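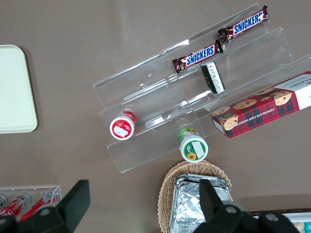
Chapter 7
Seeing a Robot at Work

8 min read

In October a class of 31 students from a technical college spent a morning at the open day of Skiltine, a small company that builds robot arms for shops and warehouses. Most of them had read about robots picking up goods. Few had stood beside one while it did the job.

The demonstration was run by Horațiu Rusu, an engineer with the company. He began by asking the students which items in an ordinary snack display they thought would be hardest to pick up. Nearly everyone chose the heaviest one. Rusu told them that weight is seldom the trouble with groceries. A chocolate bar has a soft wrapper that can crumple. A box of shortbread has flat sides, but it may be too wide for the fingers if the arm comes at it from the wrong direction. A clear acrylic stand is hard for the camera, as the colour of the table shows through it and its edges catch the light.

The students then watched the arm work for around 14 minutes. They were asked to write down three things each time it moved: where the fingers were when they stopped above an item, how far apart they were, and which way they were turned. Several students found that they had been watching the item and had missed the fingers altogether. Rusu slowed the arm down and they tried again.

This chapter follows the same order as the visit. Section 7.1 deals with the gripper and how its opening is set. Section 7.2 looks at what a camera near the gripper can see, and what the fingers hide from it. Section 7.3 covers stands, trays and baskets, and how they limit the path of the arm.

Before you read on, write down how you would pick up a small jar lying on its side on a narrow shelf. Keep your answer. You will need it for the exercise at the end of Section 7.3.

Shares: 14 | Comments: 7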